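I gave up coffee in June, which is a terrible month to give up anything. The mornings are nice and you have nobody to blame for your mood but yourself.

The trouble started with my blood pressure, or with my doctor's interest in it. She asked how many cups a day and I said three, the way you tell a dentist you floss. Then I went home to Clemville, got out a notepad and kept track for a week like an adult. I'm not going to print the number. Let's say that if you carried it forward to the end of the year you'd get 3,072, and that I checked the math twice, on what was by then my sixth cup.

So I quit. Cold, on a Thursday, with a work call at nine.

I'd read up on the headache. Everybody warns you about the headache, and it showed up at two in the afternoon and sat behind my left eye until Saturday. What I hadn't planned for was the free time. I used to spend a good part of every day walking to the kitchen, standing in the kitchen, and walking back with something in my hand. Take away the something and you're a person who wanders into kitchens.

My friend Madalena Henriques suggested tea. Madalena suggests tea for most things, including the time my car was towed. She brought over a bag of loose stuff and a little wire basket and told me to give it four minutes. I gave it eleven, having gone off to look for my glasses, and it tasted like a fence.

Then came the substitutes. There is a whole shelf of these at the grocery store, down by the vitamins, and I bought my way along it from left to right:

- Roasted chicory. Fine. Tastes like coffee described over the phone.
- A barley powder called Kudo, $14 a tub. My kitchen smelled like a feed store, and I say that as somebody who likes feed stores.
- Mushroom something. I drank half and gave the rest to the sink.
- Hot water with lemon. People swear by this. I swore at it.

Cormac Buckley, who shares a wall with me and a newspaper subscription, took the rest of the Kudo off my hands. He puts it in pancakes now. I have been offered these pancakes and have been busy.

By the third week I'd stopped being angry before ten, and I was sleeping. I mean really sleeping, the kind where you wake up with a crease down your face and no idea what year it is. I was a little annoyed about that. I'd been telling people for two decades that caffeine didn't affect me, and I'd said it with some volume, often at midnight.

What I missed, once the headache cleared off, was having a cup of something to hold. I own too many mugs for a man who lives alone. There's a chipped green one from a diner that closed, and a tall one I bought on vacation that doesn't fit under any faucet. In the cupboard they looked reproachful. I'd open the door for a plate and there they'd be, lined up with their handles all going the same way, like they'd been waiting for an announcement.
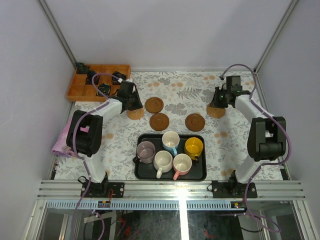 *Five mugs, one tray, saucers on standby.*

I held out for 146 days. Then Bláthnaid Ó Néill had people over after her mother's birthday lunch, and she came around with the pot, and I put my cup out before my brain had been consulted. It was ordinary supermarket coffee and it had been on the warmer too long. I had a second one.

So now I have one a day, at eight, and I sit down for it. My doctor is pleased with the numbers and has moved on to asking about salt. I told her I hardly touch it.

If anyone wants a wire basket for loose tea, it's been used once. Madalena doesn't read this blog, so you can just say so in the comments.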